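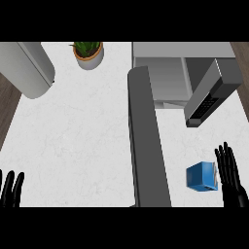 Figure 4. Kitchen counter scene at the start of a run, with the blue box beside the right hand.

Section 4: Your first run in the kitchen counter scene

You've installed Iveo, the licence has gone through and the little green tick is showing in the corner of the launcher. Now for the fun part! This section takes you from an unopened scene to a finished pick-up with the right hand, and then shows you how to save what you did so that you can play it back. Set aside a quiet half hour the first time. After that you'll be in and out of the kitchen in a couple of minutes.

The kitchen counter is the scene we'd start anyone on, even if they've driven simulated hands before. There is plenty of open marble to practise over, the blue box is an easy shape to get your fingers round, and the microwave close by gives you something to steer clear of once you've got the hang of it. (If you came to Iveo for the Plisthorpe workshop scene, please do this one first anyway. The workshop uses every control introduced here and doesn't stop to explain them.)

4.1 Before you start

Check that the following are ready:

Your Jiang gloves, charged and switched on. Both status lights should be steady.
The glove base, plugged straight into the computer and not through a hub.
Enough clear space to stretch both arms out in front of you at waist height.
Iveo 2 or later. Older versions will open the scene but can't save a run from it.

Note: You can follow this whole section with a keyboard and mouse. It's slower, and closing the fingers one at a time takes some patience, but every step works. The key list is in Section 9.

Caution: Take off rings and watches before putting on the gloves. The stretch sensors run over the knuckles and round the wrist, and a sharp edge will damage them.

4.2 Loading the scene

1. Open the launcher and choose Scenes, then Home, then Kitchen Counter.

2. Under View, pick Head. You look down on the counter with the two black hands reaching in from the bottom, as in Figure 4. The black bands at the top and bottom come with this view and can't be dragged away.

3. Under Physics, leave the step rate at 100. Higher settings make contact between fingers and objects feel crisper, but get comfortable before you start changing things.

4. In the Seed field, type 1047. The seed decides where the loose objects are placed. Using the same one as us means your counter will be laid out like ours while you learn.

5. Press Load. The first load is the slow one, as Iveo has to build its stored copy of the scene. Later loads are much quicker.

Note: If the surfaces come up plain white with no veining in the marble, the texture pack is missing. Close the scene, go to Tools, choose Repair Files, and load again.

4.3 Lining up the hands

Do this every time you put the gloves on, even if you only took them off to answer the door. It makes an enormous difference to how natural the hands feel.

1. Rest your forearms on a table or on the arms of your chair, palms facing each other.

2. Press and hold the space bar. The simulated hands freeze.

3. Open your fingers as wide as is comfortable, then close each hand into a fist. Repeat until the bar at the side of the window fills.

4. Let go of the space bar. The hands will drift to match yours. Wait for them to settle.

5. Wiggle one finger at a time and watch the matching black finger. If two move together, go back to step 2 and open your hand a little wider.

Caution: Keep your hands still while the simulated ones are settling. Moving too soon can throw a simulated hand across the counter. No harm comes to your gloves, but you'll have to reset the scene.

4.4 Getting a feel for the counter

Before going anywhere near the box, spend a few minutes just moving about. The wide stretch of marble on the left is ideal.

1. Bring your left hand forward over the open marble and lower it slowly until the fingertips touch. You'll feel a short buzz in the gloves at contact.

2. Slide the fingertips across the surface. Press harder and the buzz gets stronger.

3. Lift away, then try the same with the right hand on its own side of the long dark grey slab.

4. Raise the right hand and carry it across the slab to the left and back again. Aim to cross without a buzz.

The plant at the back is good for practising a gentle reach. Its leaves don't bend in this version, so treat them as solid.

Tip: Watch the shadows! They are the best guide to height when you're looking down from above. As a hand comes down, it and its shadow draw together, and after a while you'll read this without thinking.

4.5 Picking up the blue box

1. Move the right hand to the right of the box with the palm open and the fingers together. You can use the hand in Figure 4 as a guide to a good starting pose.

2. Turn your wrist until the palm faces the side of the box and the thumb can reach round the near side.

3. Lower the hand until your fingers are level with the middle of the box. Too high and it will tip as you squeeze. Too low and your fingertips will catch on the marble.

4. Move in slowly until you feel the first buzz, then stop.

5. Close the fingers and thumb together. The grip reading at the side of the window will start to climb.

6. Hold the reading at 41 and lift straight up. That is the value we like for this box, but anything close to it will do the job. A box that slides down between your fingers needs a bit more.

7. Carry it left over the slab and set it down on the open marble. Open your fingers fully before pulling away, or a fingertip may drag it along with you.

Caution: Don't squeeze as hard as you can. At a reading of 100 the box will shoot out of your grip, and finding it again under the cabinet is no fun at all.

Note: If the box ends up somewhere you can't reach, press R. Objects go back to their starting places and the hands stay where they are.

Don't be put off if the first few tries go wrong. Rongrong Zeng, who set up the objects in this scene, still recommends a few warm-up lifts at the start of each session, and we've all picked up the habit from her.

4.6 Saving and replaying a run

1. Reset the scene with R and put both hands in a comfortable starting position.

2. Press F5 to begin recording. A red dot appears in the window title.

3. Pick up the box and put it down as in 4.5.

4. Press F5 again to stop. Give the run a name you'll recognise later.

5. Open Runs, select your recording and press Play. Drag the slider to go forwards or backwards, and switch to the Side view to see what your fingers were up to behind the box. It's a brilliant way to spot a lazy thumb.

A single run can hold up to 2000 steps. If you reach the limit, Iveo saves what it has and opens a new run, so nothing is lost. Runs made here can also be sent to a Sarnotport account for sharing. See Section 7 for how to link one.

4.7 If something isn't right

The hands shake when resting on the marble: lift them slightly and line them up again (4.3).

A finger passes through the box: the step rate is set too low. Return it to 100 and reload.

No buzz on contact: check that Touch Feedback is on in the glove menu, then look at the charge.

The objects are in different places from ours: check the seed, and make sure Shuffle On Reset is off.

The replay doesn't match what you did: the run was probably recorded under another version. Open it with Convert in the Runs menu.

When you can move the box across the slab and back without dropping it, go on to Section 5, where you'll bring in the left hand and pass the box from one to the other.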